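Keeping the fingers parallel: a talk with Remo Baumgartner

December 23, 2023

When I arrived at the Jollmont workshop in Andau, Remo Baumgartner had the right finger of the gripper already off and was cleaning the rail with a cotton cloth. He asked me to wait for a moment. Then he put the cloth down, showed me a short grey line on it and said: "This is what I look for. If it is only grey, I am content. If there is something shiny in it, the carriage is wearing."

Baumgartner is responsible for one robot cell, and he has been so from its first day. The cell sorts and packs small parts of uneven shape. It has one arm, one two-finger gripper from Fuchs and a computer on which the same cell exists a second time, in a simulator called Tenutik. Every change is tried in the simulator before it comes to the real arm. I wanted to know how much work it is to keep these two cells equal to each other.

"More than the people expected who paid for it," he said. "The real gripper changes a little every week. The one in the computer does not change if I do not change it. So my maintenance has two halves. First I repair the machine, then I must tell the computer what I have repaired."

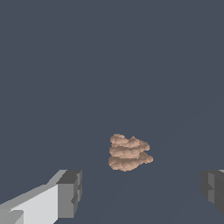
He gave me the finger opening as his first example. After a new pair of pads is fitted, the fingers close a little earlier than before. Baumgartner measures the full opening at both ends of the finger, at the root and at the tip, and writes the two values in a notebook which hangs on the cell door. If the values are different, the fingers are not parallel and he loosens the three screws at the base and begins again. "I do not correct it in the software," he said. "It is possible, and I have done it in my first year. Then you have a crooked gripper and a computer that believes it is crooked in exactly this way, and after the next change of the pads nothing is right any more."

The screws must be tightened in turns, each one a bit, and he does this by hand with a small torque key. He learnt it from a mechanic who has since retired, and he still has the sheet of paper with the order of the screws. The paper has been laminated two times.

I asked about the shapes. It seemed to me that a simple box would be enough to test a gripper. He shook his head and turned the screen towards me. "With a box you learn how it holds a box. I want lumps, and things with gaps in them, where a finger can touch in a place you did not plan. A hand is very good for this. It has so many round surfaces, and between them there are these narrow places."

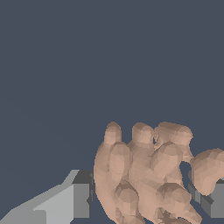 A hand with bent fingers in the simulated cell, grey blocks to the left and right of it.

Each shape has a simple outer hull, which the computer uses to decide if two things touch, and a finer surface for the eye. When these two do not fit together, the gripper stops in the air before the object or goes a little into it. In May he lost two weeks with such an error. The real arm gripped too hard and he was searching in the pressure valve, which he took apart and cleaned without result. In the end the hull of the finger tip was wrong. Somebody had loaded the drawing of an older Fuchs tip with a different step on the inner side.

"The valve is very clean now," he said.

From that time he keeps the tip drawings in one folder, with the date of fitting in the name, and the old ones are moved away on the same day.

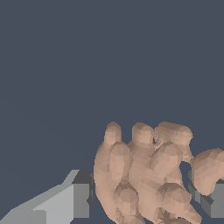

Reading time: 4 minutes

The second thing he checks in the simulator is the view of the camera. It looks along the fingers from close by, and if its position is given wrongly by a very small amount, the whole picture moves to one side. He puts the real gripper in its home position, opens it fully, does the same in Tenutik and compares where the tips stand. Then he repeats it with the fingers closed. He prefers a plain background for this work, without table or walls, so that the eye stays on the edges.

Of the regular work he speaks without much poetry. The rail is wiped after every 1,000 cycles and greased at longer distances, with very little grease. The cable at the wrist is bent by hand and listened to. ("If it makes a dry sound, I order a new one.") The pads are changed when they measure 38 on his hardness tester or less, a limit which he found by trying and which is in no manual. For a test after the repair he lets the gripper make 100 empty closings and stands beside it with the door shut, looking at the tips and not at the screen.

Does he trust the simulator? He thought for quite a long time about this. "I trust it for the way there. That the arm does not hit the frame, that the fingers come from the correct side. For the last moment, when it touches, I trust it some days." He would like a better model of the rubber, which in his opinion behaves in the computer like wood.

For somebody who takes over such a cell, his advice was to begin with the notebook and to measure everything once before touching any screw, also the things which seem to be good. He did not do it himself at that time, and for the first months he could not say which faults were his own.

Before I left he mounted the finger again, the three screws in the order from the sheet, and measured at the root and at the tip. He was not satisfied with the second value and loosened them once more.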